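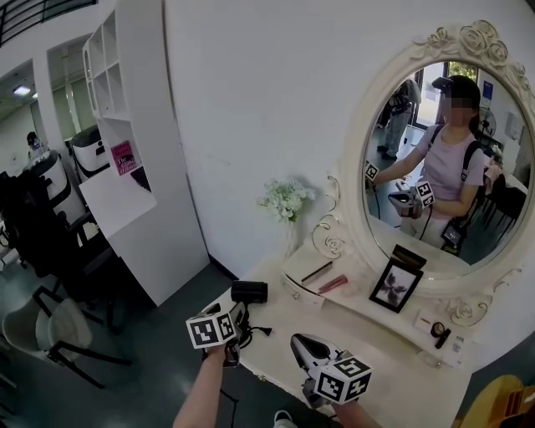 Mawuli Korletey has rented out the Dilo hand-held gripper kit since July. A pair comes with marker cubes already fixed, and the customer's own people hold the grippers and do the task.

"Customers ask me first about the price," he says. "I prefer that they ask about the tables." By this he means the places where people work. A hair salon, with its mirrors and small cosmetics, teaches him more than his office in Margaritis Street.

Ewurabena Tetteh, who trains new users, agrees. Her first lesson takes 20 minutes and it is mostly about the wrists. "They hold it too strong - after 15 minutes the arm is tired. A lipstick is light, you don't need to fight with it."

The kit has weak points. Mirrors are difficult, Korletey admits, as a cube can appear two times, and the software from Pratia must decide which one is real. He wants a better answer to this, and also a shorter cable.

The rental price is 2445 for a month, with roughly 100 hours of support by phone.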